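3.2 Data collection with paired hand-held grippers

The student project ran from 15th October until the end of November. Each task was recorded by two students at one white table, each holding one gripper with a camera on it. Both grippers have two fingers with yellow tips. The students took turns in pairs, and Anežka Kováčik and Libor Kolář kept the recording log.

We chose clear plastic objects on purpose. In an earlier class exercise with the Piltier set, which holds only opaque blocks, the trained model did well but failed as soon as a transparent part was put on the table. The new set has 235 recordings and covers cups and rectangular containers. Figure 2 shows views from the near gripper. 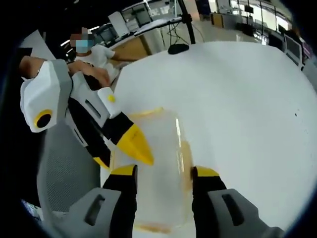
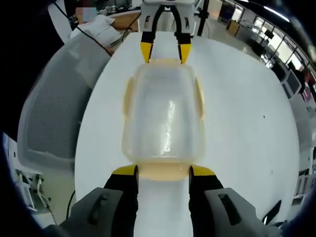
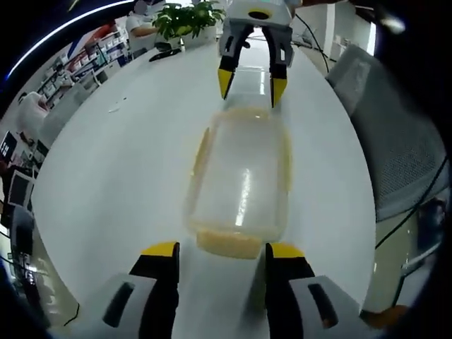 Figure 2. Near-gripper views of the two object types: (a) a cup between the near fingers, with the second gripper to its left; (b) and (c) a rectangular container with the second gripper at its far end.

3.3 Labeling and splits

Vojtěch Lukáč and Zdislava Jireš marked the start and end of each grasp by hand in Perkatora. Reflections were the main source of disagreement. A bright streak along a container wall can be taken for its edge, and the two labelers placed the grasp start more than 5 frames apart in a number of recordings. Those were labeled again by Ľubica Jireš, and her label was kept.

All recordings were cut to at most 700 frames. Recordings in which either gripper left the other's view for longer than 2 seconds were moved to a separate test split. We did not correct the lens distortion before training. The Wultitz baseline was trained on the same split with its default settings, and results for both models are given in Section 4.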